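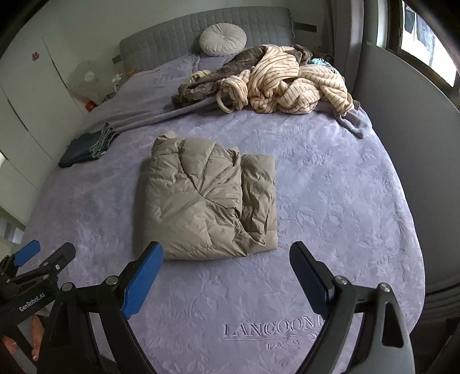

Bed as staging bench. Puffer in the middle, green thing to the left, blankets up by the headboard.

September 5, 2021
Folding notes, soft goods, Nitville apartment

Puffer day. I have been putting this one off, because a puffer jacket has opinions about where its corners should be. The method on the Wondamton sheet goes: lay flat, arms in, thirds, press. Whoever wrote "press" has clearly never met trapped air. You push it down on the left and it comes up on the right, looking rested.

What I'm settling for is a rough rectangle with the body tucked under and one sleeve folded down the side. Thickness is whatever it wants to be. The target in the sheet is 100 mm and I'm leaving that box blank with a clear conscience.
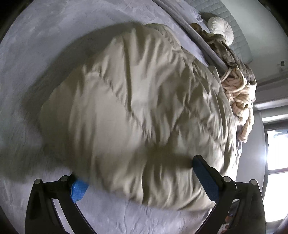 The seams are the other nuisance. Fold along one and the bundle more or less holds. Fold across one and it puckers, then slowly opens, like a clam that has heard good news. So: find the seam first, then decide where the fold goes. I wrote the same thing last November, apparently, and then ignored it until today.

Surface: the plush bedspread is worse than a table for this. It grips the underside of whatever you're folding and the bottom layer stays put while the top one slides. It says PARIS on it, for what that's worth in Nitville. A hard board underneath would help. The Boersma board is the right width but is still in the other building, where it has been "coming over tomorrow" for most of the summer.

Blankets: no attempt at a fold yet. They are in a heap at the head end and the heap is stable, so I've entered it in the log as "stored." Striped one first when I get to it — stripes at least tell you when you've gone crooked.

Log number for the puffer is 1413. Zarkex tags still not printing, so it's masking tape and a marker again.

To do: get the board. Try the puffer inside out. Change "press" to "negotiate" on the sheet.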